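About Erex

Who we are
Erex is a small shop. We set up two-arm robot cells for places that sort, pack and tidy small goods – jars, pouches, soft rolled stuff, returns. Most of our customers never had a robot before us. We build the cell, teach it the job, and stay on the phone after.

Started by Cayetano Requena in a rented unit behind the Lelness building. One bench, two arms, a lot of extension cords. Still on the same street. Bigger bench.

Most About pages skip the bad month. Ours was August, and it changed how we work, so it goes here.

What happened
We had a cell running at Palacios, a supplier of bath and kitchen goods. Job was simple. Take jars out of one bin, put them in another, all shift long. It had done 3540 picks without a stop and we were pretty pleased with ourselves.

On pick 3541 the left arm closed on a jar and didn't let go. The drop command went out. The log said "open." The gripper was not open. The arm then went on to the next pick with the jar still in its fingers, pushed down into the bin and cracked a second jar. Force limit should of caught it. The limit was set for a soft product we'd tested earlier and never changed back. Our mistake, not the customer's.

It got worse. The operator reached in to clear the glass. She pressed pause, and pause on that cell only held the arm that had faulted. The right arm finished its move and passed close to her sleeve. She wasn't hurt. She was angry, and she was right to be.

Palacios shut the cell down at 10:20 in the morning and called us. Cayetano drove over himself.

What we found
Three things, all ours.

The open signal was never checked. We sent it and took the controller's word for it. A finger linkage had a screw backing out, just enough to jam on the way open.

The force setting belonged to the wrong job. No one had signed for it. There was no place to sign.

Pause meant one arm. We had built it that way on purpose, to save time on restarts. Bad idea and we shipped it.

The cell stayed off for 45 days. We refunded the setup fee and paid for the broken stock. Palacios took us back after that, which we did not expect.

How we work now
Every cell gets its fault run on our own bench before it goes anywhere. Same containers the customer uses if we can get them, same kind of product, jars next to soft things, because a grip that's fine for one will crush or drop the other. Then we try to make it fail. Loose screws, wrong settings, a signal that lies.

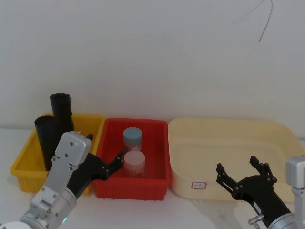 A cell has to get through 100 forced faults with both arms stopping each time. One miss and the count goes back to zero. People here hate that rule – it stays. The Ukden cell took us five tries, and the fourth one died at 97.

Other changes, in short:

Pause stops everything. Both arms, every time. Restart is slower. Fine.
Gripper opening is measured at the fingers now, and if the number is wrong the arm stays where it is.
Force settings live with the product, not with the arm. Change the product and the old setting is gone.
Linkage screws get checked by hand and marked with paint. Checklist is taped up by the bench.
Anybody can stop a test. Nobody has to explain why first.

We also keep a fault book. Paper, in a binder, becuase people write in it more. There are 362 entries so far. Some are tiny – a jar set down crooked, a cable rubbing on a bracket. Some are embarassing. New hires read the whole thing in their first week, and customers can ask for the pages on their own cell. A few have.

Who we are a good fit for
Small sites with mixed goods and a crew that will tell us when something looks off. If you need a very fast line, talk to someone else, our cells are not fast. If you want a cell with no stops in it at all, we can't promise that either. We'll show you what it does when it stops.

Visiting
Come by and watch a fault run. Mornings are best, the bench is usually busy until noon. Closed shoes please, and tie back long hair. Ring the side bell, the front one is broken.

Reporting a problem
If you have an Erex cell and something seems wrong, press the red stop first and call second. Don't clear the bin until both arms are powered down. Write down the time and what it was holding. Leave broken stuff where it fell if you safely can, it helps us a lot. Support line is on the sticker inside your cabinet door, and after hours it rings through to Cayetano.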